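Skernwood Community Boards > Film & TV > Backyard and home screenings

Topic: Sheet vs. real screen for outdoor movie night?

pebblejar
Okay, we did our first one of the summer and I'm hooked! Bedsheet on the clothesline, lawn chairs, a cooler of root beer, and an old monster movie. Fourteen neighbors showed up (I'd planned on maybe six) and the kids stayed awake until the very end. Now I want to do one every month through September. Do I buy a proper screen or stick with the sheet? The sheet was free, but it rippled every time the wind came up.

dutchoven_dee
Welcome to the club! Get a screen. I got a Gidow folding one for $77 and the difference was huge. Blacks looked black, no wrinkles, and it packs into a bag I can carry with one hand. Stake it down though.

mothlight
Going to disagree with Dee a little. Blackout cloth stretched on a PVC frame cost me $39 and it looks every bit as good from a lawn chair. Took an afternoon to build. I'd put the money you save into sound, since that's what people complain about. Built-in speakers disappear outdoors the minute the crickets start.

Also, do a full run-through indoors before people come over. Laptop, projector, cable, all of it, and play ten minutes of the movie you're going to show.
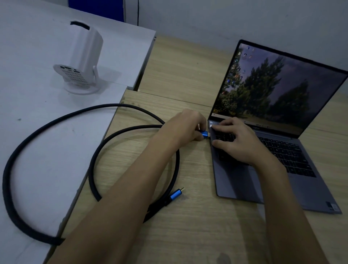
Do it early in the day too, so there's time to run to the store if you come up short.

tallgrass50
Ten minutes isn't enough for me, I play the whole first reel's worth. We had subtitles drift out of sync half an hour into a French comedy at the Pacheco Park night and lost half the crowd. Agree on sound 100%.

dutchoven_dee
mothlight, how does the PVC hold up in wind? Mine has tipped once in two years and that was in a real gust.

mothlight
Fill the bottom pipes with sand. Hasn't budged!

pebblejar
You're all wonderful. Leaning PVC, sorry Dee! Next one is in June, starting at 9:15 p.m. What should we show? Half the street wants a musical and the other half wants sharks.

tallgrass50
Sharks. Always sharks.

dutchoven_dee
Musical! People sing along and then the sound doesn't matter so much.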